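The Robot Is the Cheap Part

I have spent the better part of this year helping a packaging shop decide whether to buy a pair of robot arms, and I'm here to tell you that the arms take up one line on the spreadsheet. One! The sheet has 32 lines. I know because I typed every one of them, most of them twice, while Noémie Leclerc stood behind my chair asking what a mounting plate was and why we needed spares.

Noémie runs operations at Girard, which packs and ships small parts out of a long, low building in Lornurcombe. She had a budget left over from January and a boss who'd seen a video. That's how a lot of these purchases begin, in my experience, and it isn't the worst way (I bought my car like that).

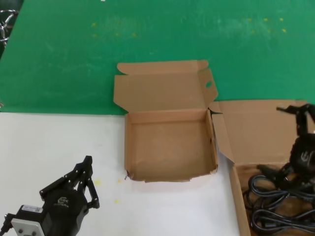
Cables were the first fight. The quote from Vatham covered the arms, the controller and 2 grippers, and then you turned the page and found cabling listed as "by others." Others is you. Others is always you! Ask for the lengths in writing, and order more than they tell you, especially anything that has to bend all day. Noémie put in a line for it and then doubled the line, and I didn't argue.

The second fight was over grippers. Graltel had the lower price, and their sales guy was a lovely man who returned calls on Sundays, but their lead time on replacement fingers ran to 3 months. Vatham could ship from stock. If your work is cardboard all day long — opening it, filling it, closing it — you want to know how fast a bent finger gets replaced, and what it costs you to stand still while you wait. 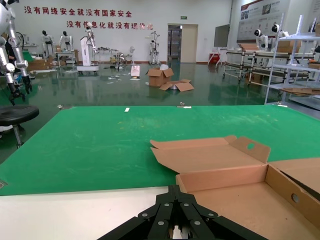
Floor space deserves its own meeting. Measure the bench, sure, but then measure the room you need to walk behind it with a cart, and the spot where the empty boxes pile up, and the spot where the full ones go. Girard had plenty of room on paper. Then we taped it out on the floor and lost a whole aisle.

I'd also budget for test stock. We set aside 1,423 dollars for cartons alone, and the boss thought that was a typo. It wasn't. A carton that's been opened and shut a few dozen times doesn't behave like a new one, so you keep buying new ones if you want a trial you can trust.

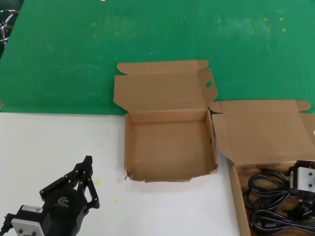 Training time is the line people leave blank. Noémie wanted two of her packers on it from the start, at full pay, with their regular stations covered by somebody else. That made it one of the biggest numbers on the sheet, bigger than the grippers, and she fought for it harder than anything. I think she was right. We sent the final version to Vatham on June 14, 2024, and I went home and slept like a rock.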